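My bank got bought – what happens to my CD and direct deposit?

Posted in Banking & Savings

Yến Khúc
I have a checking account and a CD at Mocanu Savings. In October we got a letter saying it is being taken over by Irard Bank. My CD has 2,000 dollars in it and doesn't mature until next summer. The rate is better than anything Irard has on its website. Can they lower it? I also don't know if I have to give my employer new account numbers. The letter says "most accounts will convert automatically" and doesn't say which ones. I called the Prarnemlow branch twice and got a recording both times.

Paula Nistor
I worked in a branch through two of these. In most mergers the new bank keeps your CD rate and term until maturity. What changes is the renewal. If you do nothing when it matures, it will usually roll over at whatever the new bank pays, and that can be a lot less. Put the maturity date on your calendar and find out how long the grace period is.

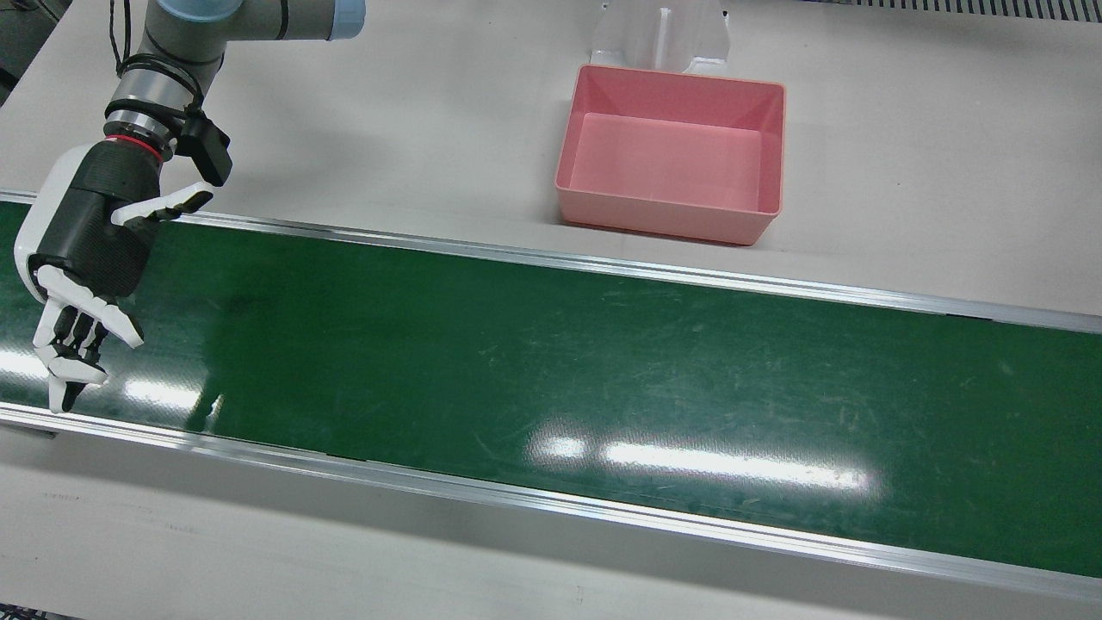 For direct deposit, the old routing number normally keeps working for a while after the switch, often a year or more, but get the end date in writing. Same with checks. Automatic payments set up inside the old bank's bill pay are the thing that goes wrong. Print the list of payees before the conversion weekend – the old site may be shut off after that and the history doesn't always carry over.

Also look at the new fee schedule. My old checking had no minimum. After the merger it was 300 dollars or you paid a monthly fee.

Valentin Voicu
Just move to a credit union. I had 1,285 in checking when my bank sold out and they put a hold on my card for 2 days. Went to Platero Credit Union and never looked back.

Paula Nistor
Valentin, she would probably pay an early withdrawal penalty on the CD if she moved it now. The checking account she can move any time. Yến, if you already have money at Irard, ask how the merger affects your deposit insurance. There is normally a grace period for that too.

Yến Khúc
Thanks. I don't have anything at Irard. I'll print the payee list tonight and go to the branch in person about the CD.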